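I caught up with Afroza Paul in the Wellden departures hall, where she'd been waiting seven hours for a flight to Urnov. Fog, she told me, cheerfully enough.

"They handed us a meal voucher and a biscuit," she said. "I've had worse – in April I slept on my coat at Zasisgate!"

Paul runs rosters for a regional carrier, so I asked if she ever feels for the ground crew. She laughed. "Always. One closed runway and you've got 1000 people wanting their bags back."

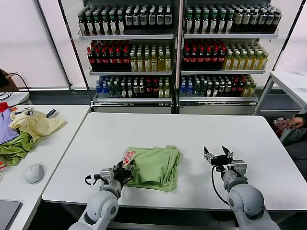
*Folded green garment with a small white and red tag.*

Her flight was called 30 minutes later, and she took the biscuit with her.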